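Skilex hand tool, check before recording, August 13, 2024

- [x] Finger screws tight. *Left one needed a quarter turn.*
- [x] Cables free of the table edge. *Please make them shorter, I wrote this also last time.*
- [x] Battery at 77 percent, enough for 12 runs.
- [ ] Board clean. *Brown spots remain near the blue oval. Mason method asks for a plain background.*
- [x] White piece on the blue oval, between fingers.

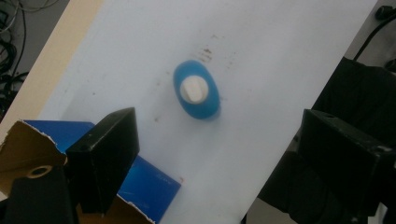
## Open points

Clean board, then repeat 3 runs.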